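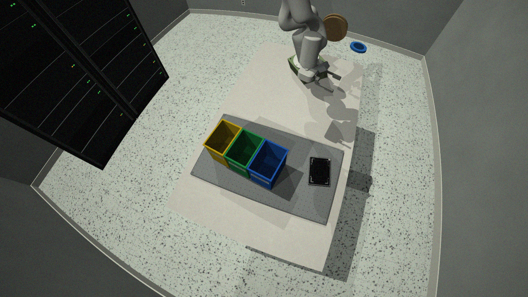
Home / Household Tips / Storing Medicines at Home

Most medicines keep best somewhere cool, dry and dark. The bathroom cabinet is a poor choice, as steam from the shower gets into packets and bottles. A high cupboard in the hallway or bedroom works better, well away from the stove and out of children's reach.

Leave tablets in their original packaging so the name, strength and expiry date stay with them. If you use a weekly pill organiser, ask the pharmacist first which tablets can be taken out of the foil.

Insulin and some eye drops need the fridge. Put them on a middle shelf, where they won't freeze against the back wall. The usual range is 2 to 8 degrees, and a cheap fridge thermometer will tell you if yours is running too cold.

Go through the cupboard every 3 months. Take anything out of date to the pharmacy and don't flush it or put it in the bin.

Write the opening date on liquids and creams with a marker. Many eye drops must be thrown out four weeks after opening, whatever the date on the box.

Posted by Driss Kamel in Household Tips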